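# Cataloging a big pile of used CDs and records (without losing your mind)

I inherited my uncle's music collection in March, and it came in liquor boxes with no labels on them. When I finally got to the end I had 2,035 items in the spreadsheet, 1,978 of them CDs and the rest vinyl. I made plenty of mistakes along the way, so let me save you a few evenings.

## Start with one spreadsheet

Don't shop for an app yet. Open a blank spreadsheet and make these columns:

- Artist (last name first, or band name without "The")
- Title
- Format
- Label and catalog number
- Condition of the disc
- Condition of the sleeve or case
- Box or shelf number
- Notes

The catalog number is the one people skip, and it's the one you'll want most. It's usually on the spine, and on records you'll also find it printed on the center label. My uncle had three copies of the same Sidach album and I thought they were all identical until I typed in the numbers – one was the first pressing, with a different running order on side two!

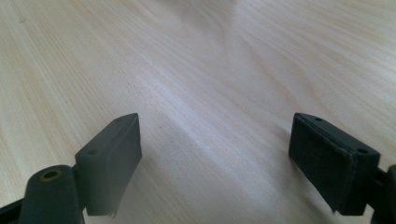 *By Hedvig Halvorsen | Filed under: Collecting, Home Listening*

## Work one box at a time

Number the box, empty it, enter everything, put it all back in order. Then stop and have a coffee. I tried sorting the entire collection alphabetically first and ended up with stacks down the hallway for a week (my knees still remember it).

For each CD, open the case and check that the right disc is inside. I found 162 that were in the wrong case or missing altogether. If a disc is missing, enter the case anyway and write "no disc" in the notes. It may turn up six boxes later, and mine mostly did.

## Grading

Hold the disc at an angle under a desk lamp and turn it slowly. I use four grades: clean, light marks, heavy marks, and won't play. The shops have a fancier scale, and if you plan to sell, ask your local one which scale they go by before you start. Peterside Records, near me, wanted the sleeve graded separately and I had to go back through all the vinyl. Ugh.

Play anything you've marked heavy. Just the first and last tracks is fine.

## Finding the duplicates

Sort by artist, then title, and scroll. Spelling is what trips you up. I had Yau in there as "Yau," "YAU" and "Yau Trio," so pick one spelling and fix them all in one go with find and replace.

## Moving to an app

Once the spreadsheet is done, importing is easy. I went with Fidier, whose free plan stops at 3,000 items, so I still have room to misbehave at the next record fair. Save your sheet as a CSV file, match up the columns when it asks, and try it with ten rows before you send the whole thing over. My first import put every artist in the label column – ten rows of that is a lot easier to delete!

Keep the spreadsheet too. I add new buys there first, then update the app when I've got a handful.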